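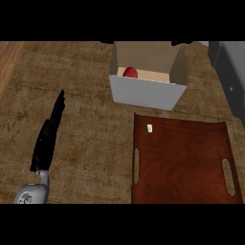 Can a robot arm do small chores yet, like clearing a table or sorting things into boxes?

Posted by hallway_shelf in Flullo Community Help > Home and Workshop > Machines

I share a house with two other adults and we also run a small mail-order business from the ground floor, mostly craft kits. There are two jobs I'd like to hand over. One is clearing the kitchen table at night: cups, fruit, post, bits of packaging. The other is in the packing room, where small parts come out of one box, go on to a tray, and get checked before they are bagged. Both jobs are dull and neither one is difficult. I've seen a desktop arm for sale at 1,119 pounds and I'm wondering whether it could do either job without one of us standing over it. I can follow instructions and I'm fine with a screwdriver, but I don't write software. I don't need it to be fast.

benchtop_norfolk

It depends which of the two jobs you mean. The packing room one is possible now if you are willing to arrange the room to suit the arm. The kitchen table one is not something I would buy an arm for at the moment, at any price a household would pay.

I look after the machines at Backlund, a small firm that makes up spares kits for garden equipment. We have had a single arm on one bench since November. It takes plastic spacers from a shallow bin and puts them on a tray. I'll tell you how that has gone, as your second job sounds close to it.

The arm does the same pick over and over, and it does it well. What took the time was everything around the arm. The bin has to sit in the same place, so we screwed two strips of wood to the bench and it drops in between them. The tray is held the same way. The lights over that bench stay on all day, even in summer, and we put a blind on the window after the low sun in the morning upset the camera. Setting up took us 13 working days from opening the crate to leaving it alone for a whole shift. The supplier had told us two.

It handles 130 spacers an hour on a good run. A person does that job a great deal faster, but a person also wants to do something else after twenty minutes, and the arm carries on through lunch. For us that was enough. Whether it would be enough for you depends on how many kits you send out. If you only pack a few dozen a week I would not bother.

Some things to think about before you spend the money:

Size range. A gripper that is good with small, hard, square things is often poor with large round ones, and the other way about. If all your parts are much the same size you are in luck. If a kit has a bead, a ball of wool and a sheet of card in it, the arm will probably manage one of the three.

Getting into boxes. Picking from a flat surface is the easy case. Once the item is down inside a box with sides, the arm has to come in from above and the wrist has to clear the rim. Items that roll into a corner are the worst. We gave up on deep boxes and tip everything into a shallow bin first, which is a job for a person.

Handles and slots in trays. This sounds silly, but our first tray had cut-out handles and the spacers went through them on to the bench. We use one with solid sides now.

What happens when it misses. Ours tries again twice and then stops and puts a light on. Ask the seller exactly what theirs does. If it carries on as though nothing had gone wrong, you will find out when a customer writes to you.

On software, the one we have can be taught by moving it by hand and pressing a button at each point. That part is pleasant enough. The camera side was harder, and we paid for a day of help with it.

As for the kitchen table, every evening is a different job. The cup is by the window one night and under a newspaper the next. There is half a banana. Somebody has left their keys and wants them left where they are. The arm has to know what each thing is, where it lives and whether it may be moved, and then it has to reach the cupboard, which a desktop arm can't do in any case since it is bolted to one spot. I know there are videos. I would want to see the same machine do it for a month in a house it had not been in before.

One more thing on price. The 1,119 pounds will be the arm alone. Check whether the gripper is included, and the camera, and the power supply. With ours the gripper was extra.

sofa_and_socks

Don't waste your money. I got the Rellura floor cleaner thinking it would do the downstairs by itself and I spend more time picking things up off the floor for it than I used to spend hoovering. It got under the dresser and stayed there. If they can't do floors properly they are not going to do tables.

Dishwasher is the best robot in my house and it was 35 quid second hand.

millrace_dot

I don't fully agree with either answer above, although the first one is very thorough and you should read it twice.

I teach an evening class in basic electronics and we have a Troma arm in the workshop, the small one with the two-finger grip. It is a teaching model, so please don't take what I say as a guide to what a factory machine can do. We have tried a fair number of household-type jobs with it over the past couple of years, partly because the students always ask about them.

Jobs it can do reliably, once set up: putting blocks in a row, moving small boxes from one mat to another, stirring, pressing a switch, sorting by colour when the colours are strong and the lighting is even.

Jobs it can do sometimes: picking up fruit. An apple is fine if you lower the grip far enough and the apple isn't against the side of something. A plum tends to get marked. Picking up a cup by the handle works if the handle faces the right way, so in practice you have turned the cup for it and might as well have carried it.

Jobs we have given up on: cloths, carrier bags, anything with a lid that has to be held with one hand and turned with the other, and paper. Flat paper on a flat table is very hard for two stiff fingers. Your post would stay where it is.

Where I differ from the first answer is on the software. There are newer ways of doing this in which the arm learns from a lot of recorded attempts, and a good part of the practice is done in simulation, where nothing gets broken and you can move the box to a new place each time. The students have played with this a bit. An arm trained like that copes better when the tray has been nudged. You don't have to screw wood to your bench. But it was a long way from plug it in and go -- one student spent most of a term on a single pick-and-place job, and she knew what she was doing. Things that worked on the screen did not always work on the real bench either. Friction was the usual trouble, and the grip closing a touch too early.

So for somebody who doesn't write software, I would say the fixed-position method is still the sensible one for your packing room. Put the box in the same place, put the tray in the same place, keep the parts in a single layer and let it do that one thing.

You mentioned checking the parts on the tray. Would that still be done by one of you? If so, try timing yourselves for a week before you order anything. In our case the moving was a small part of the work and the checking was nearly all of it, and an arm doesn't help with that. A camera looking down at the tray might, and it costs far less than an arm does.

Also, keep it away from the edge of the table and fix the base down properly. Ours came with clamps that were not up to it. And if there are children or cats in the house, it needs to be in a room with a door that shuts.

hallway_shelf (original poster)

Thank you, all of this is useful. I hadn't thought about the parts being different sizes. Ours are a mixture: wooden beads, felt shapes and a small card of thread. From what you both say the beads might work, the felt probably wouldn't and the thread I don't know about.

We do check everything by eye and I think that is where most of the time goes, but I'll time it and see. The kitchen table can stay as it is.

I've written to the seller to ask about the gripper and what the arm does when it drops something. No reply so far. If anyone has used a camera over a tray for counting beads, I'd like to hear which lights you used with it, as our packing room has one window and a very yellow bulb.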